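Ticket 146: Heating in the office at Restholm goes off every morning
Opened by: Kumudini Biswas
Status: Waiting for supplier
Priority: Normal

The radiators on the second floor start at 6:00 as they should, but at 9 they go cold and stay cold until somebody presses the button on the wall controller. The controller is the Sirkier model with the small gray display. It shows no error code. The first floor has the same model and works well.

What I tried before I opened this ticket:
I changed both batteries.
I set the clock again - it was one hour behind.
I compared the weekly program with the first floor, line by line. They are the same.
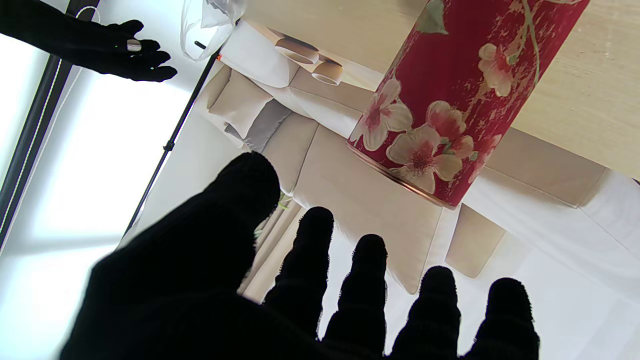 Black knit glove, fingers spread

Reply from Athumani support: Please check if the controller is in "Holiday" or "Eco" mode. In Eco mode the target temperature is lowered after the first heating period. Please also send us the software version from the Info menu.

My answer: The mode is "Auto". The version is 2.19. I left the controller alone for one full day and wrote down the temperature. At 8:45 the display said 19 degrees, which is correct. At 9:10 the target had changed by itself to 15. So the valve closes because it receives a lower target, and I think that the boiler is not the problem. 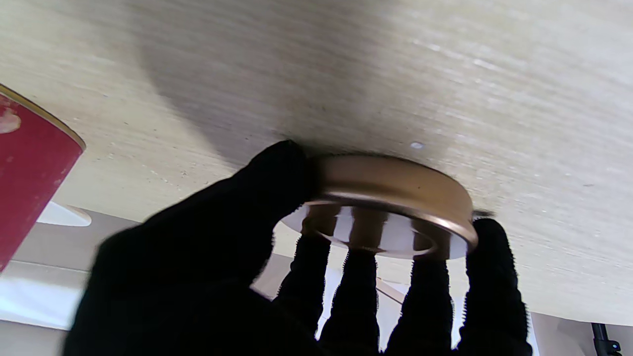

Category: Heating and ventilation > Room controllers

Second reply from Athumani support: A target that changes by itself usually comes from a second schedule. Was the controller ever connected to a gateway?

My answer: Yes, I found it. The former tenant, Edo, had a gateway in the cable cupboard and it is still powered. It has its own schedule, and there the second floor is set to 15 degrees from 9:00. I unplugged it in the evening. The next morning the radiators stayed warm until noon, without pressing anything.

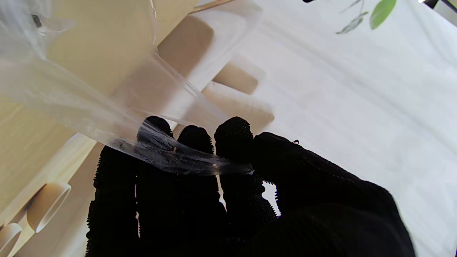

Last modified: March 17, 2021

Still open: when the gateway is unplugged, the controller shows a blinking antenna symbol. The heating works, but I would like to remove the pairing completely. The manual says to hold the two arrow keys for ten seconds. I did this 2 times and the symbol came back after a few minutes. Please tell me if a full reset is necessary, and if the weekly program will be lost by it. I have written the program on paper in any case.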